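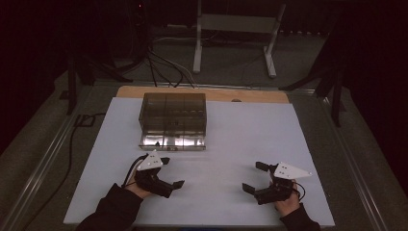
Booker Blackwood and Kenji Castellanos
Tilwood Introductory Series in Household and Office Management
February 2021

Chapter 12
Small Storage: Drawers, Dividers, and the Work Surface

Chapter Objectives

After studying this chapter, the student should be able to:
Define the terms compartment, divider, tray, and cabinet body as they apply to tabletop storage.
Explain how the transparency of a container affects the way it is used.
Select a place for a small storage unit on a work surface.
Prepare a written contents plan for a unit of several drawers.

Key Terms

cabinet body
clearance
compartment
contents plan
divider
pull
tinted plastic
tray

Introduction

Earlier chapters dealt with storage on the scale of the room: closets, shelving, and the cabinets fixed to a wall. The present chapter turns to storage that can be lifted in two hands and set down on a table. Units of this kind hold the items that are used often and lost easily, such as paper clips, sewing notions, spare keys, stamps, batteries, and small hardware. They cost little, and for that reason they are often bought without much thought and filled without any.

The household survey prepared for this series by the Jitthorpe Extension Program asked residents of 148 homes to list the small articles they had searched for during the month of October. The residents reported 885 searches. Keys, tape, and scissors appeared on the lists most often, followed by batteries and writing supplies. Most of the articles had an assigned place in the home. In many of these cases the place was a deep drawer shared with a large number of unrelated things, and the article had sunk to the bottom of it.

A shallow drawer prevents this to a large degree. When the sides of a tray are low, its contents lie in a single layer and can be seen together. The student should keep this principle in mind throughout the chapter, as it will be applied again in the sections on sewing supplies and on the home desk.

12.1 Parts of a Small Drawer Unit

A small drawer unit consists of a cabinet body and one or more drawers that slide within it. The cabinet body carries the weight of whatever is placed on top and keeps the drawers in line. Each drawer is a tray with a floor, a back, two sides, and a front. The front usually bears a pull, which may be attached as a separate part or molded in one piece with the drawer.

Dividers separate the inside of a box or drawer into compartments. Fixed dividers are formed with the container and cannot be moved. Loose dividers fit into slots and may be rearranged. Fixed dividers are sturdier, but the size of each compartment must suit its contents from the beginning. Before purchasing a unit with fixed dividers, the buyer should measure the longest article to be kept in it.

12.2 Clear, Tinted, and Opaque Materials

Containers may be grouped by how much of their contents can be seen from outside. Clear plastic shows everything, including disorder. Opaque plastic, metal, and painted wood show nothing, and drawers made of them require labels. Tinted plastic stands between the two. Through a smoky gray wall the general shape of an article remains visible, while its color and finer details are softened.

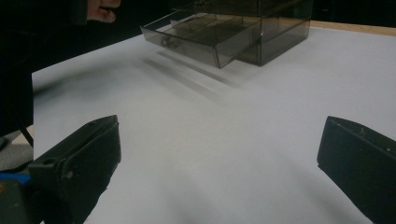

Tinted units are well suited to a desk or counter that is in view of visitors. They are less suited to articles that differ only in color, such as spools of thread in neighboring shades, which are better kept in clear trays. A label on the drawer front is still advised wherever two drawers hold articles of similar shape.

Glossy plastic shows fingerprints and fine scratches. It should be wiped with a soft, damp cloth and mild soap. Scouring powder should not be used on it.

12.3 Placing the Unit

A drawer needs open space in front of it at least equal to its own depth. This space is called clearance. A unit pushed against the front edge of a table leaves the open drawer hanging over the floor, where it may be struck in passing. A unit set toward the back of the surface allows the drawer to open over the table, and anything dropped while sorting will land there.

The surface itself deserves attention. A plain, pale surface makes small dark articles easy to find. Where the table is dark, a white board laid on top of it serves the same purpose and may be taken away when the work is done. The board should lie flat and should not slide when a drawer is pulled.

12.4 The Contents Plan

A contents plan is a short written list that assigns each drawer to a group of articles. The form used by the Afolabi School of Home Management, reprinted in the appendix, has 3 columns: the drawer, the group of articles assigned to it, and the person responsible for restocking. The plan is drawn up while the drawers are empty. Articles used daily are assigned to the upper drawer, and heavier articles to the lower drawers, so that the unit does not tip forward when the top one is opened.

Students will complete a contents plan of their own in Exercise A and should read the section on sewing supplies before beginning it.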